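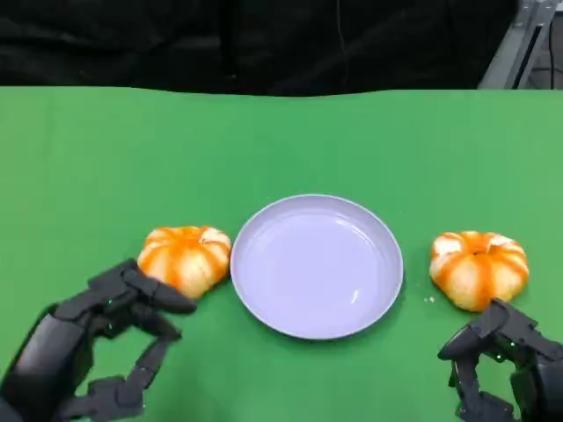
ヨアキン・フォンセカ

2025/08/24 作業ノート かぼちゃパンと皿の件

ミルナウの秋メニュー用の見本。皿はイェケントの951番で決まりらしいが、自分はまだ納得していない。カタログでは「どんな料理も引き立てる淡いラベンダー」となっている。どんな料理も、と書いてある時点で疑ってかかることにしている。

まず空の皿を緑の布に置いて見た。色は思ったより白に近い。縁は立ち上がっていて、中は浅い。内側に照明の白い点が映るのが気になる。ゲルトラウトは「つやがあるほうが清潔に見える」と言うが、安っぽく見えるという人も同じくらいいるはずで、どちらも誰かに聞いて確かめた話ではない。

緑の布は奥の端がゆるく波打っている。6月にも同じことを書いた覚えがある。アイロンをかければ済むという意見には半分だけ賛成。あのときはかけたのに、翌朝には元に戻っていた。次は端を裏からクリップで留めてみる。背景の黒い布のしわも似たようなものだが、こちらは暗いのでまだ我慢できる。

パンはイムホフの試作。生地はクリーム色で、溝に沿ってオレンジの筋が上のくぼみから下まで入っている。かぼちゃに見えるかと聞かれれば、見える。ただ、かぼちゃと聞いてから見たせいもあると思う。何も言わずに渡して同じ答えが返ってくるかどうか、一度やってみたほうがいい。

イムホフからの説明書きには「形のばらつきはほとんどなし」とある。並べてみると、布に直接置いたほうは皿の上のものより横に広く、平たく見える。角度のせいかもしれないので、ここでは「見える」としか書かない。ノギスを当てるまでは、ばらつきなしという文句も採用しない。

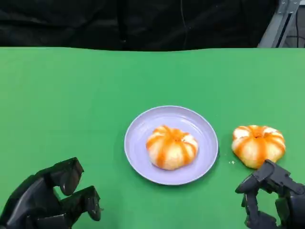 皿の上と布の上のかぼちゃ形パン。

色の組み合わせについて。ラベンダーにオレンジは合うとダミアンが強く推している。たしかに筋の色は皿の上でよく目立つ。しかし目立つことと、うまそうに見えることは別の話だと思う。生地の白っぽいところは皿と明るさが近く、そこだけ輪郭が弱い。濃い色の皿と比べずに決めるのは早い。

それから筋の濃さ。溝のところが一番濃く、丸い部分ではやや薄い。これを「自然な陰影」と呼ぶか「色むら」と呼ぶかで、返事の書き方が変わる。ダミアンは前者、自分は保留。

重さは説明書きでは最大35グラム。小さすぎる気がする。秤が空いたら自分で量る。焼成後の値なのか生地の値なのかも書いていないので、それも問い合わせる。

発注の話。皿を300枚まとめれば単価が下がるという見積もりが来ている。下がるのは結構だが、合わない皿が300枚届いても置き場がない。棚の下段はもうドラケルの箱でふさがっている。ヘノクは早く決めたいようだが、比較が済むまで待ってもらう。

次にやること
・濃い灰色の皿と白い皿を借りて、同じ位置で比べる
・照明を少し左へ振り、皿の中の光り方を見る
・パンの幅と高さを測って、このページに追記
・「どんな料理も」の根拠をイェケントに聞く(返事は期待していない)

ハンネローレへ:皿を戻すときは内側を素手で触らないでください。指の跡が照明で出ます。

追記:ゲルトラウトから、パンの向きをそろえたほうがいいとの意見。筋が放射状なのでどこが正面か自分には分からない。正面があるというなら、印をつけてもらうこと。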